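Review: the Rasix bench rules pack for two-arm cells

I bought the Rasix pack in October for our small lab. It is a printed booklet of good practice, with wall cards and a log sheet, for people who run two arms over one table. My colleague Jahangir Herath and I used it for 82 sessions before writing this.

The best chapter is on resetting the table. It asks you to write down where every object starts, and to check the log from both the fixed view and the wrist view before the arms are enabled. We tried it first on our whiteboard and eraser task.

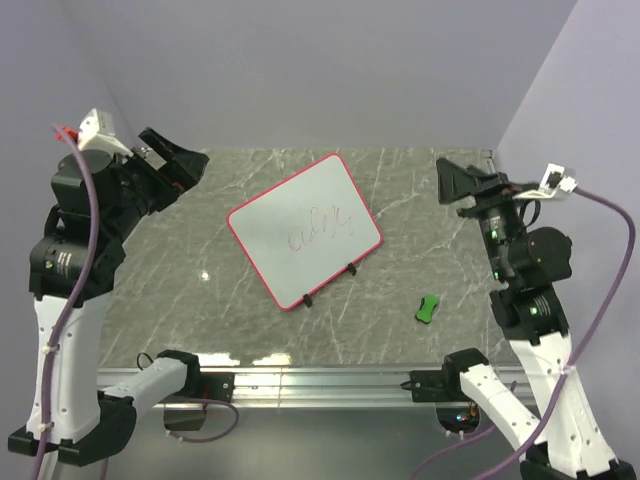
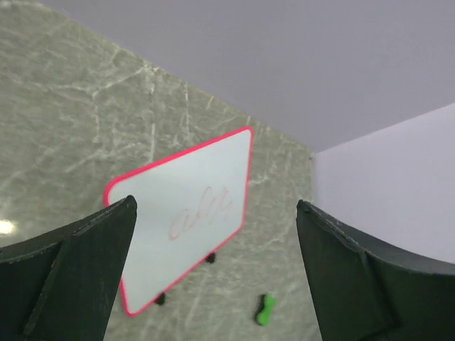 The whiteboard and eraser task, fixed view first, then wrist view.

The rule about cables is also good – every cable must be tied, and you move the arm by hand through its full reach to see that nothing pulls. It takes a few minutes and I would not skip it now.

I have two complaints. The chapter on stopping distance gives one value for all speeds, and I don't think this is enough for a shared table. Also, the log sheet has no place for the colour or strength of the marker ink, so we write it in the margin.

The price was $151 with postage. The older Sinent guide costs less, but it only covers single arms. I give the Rasix pack four out of five.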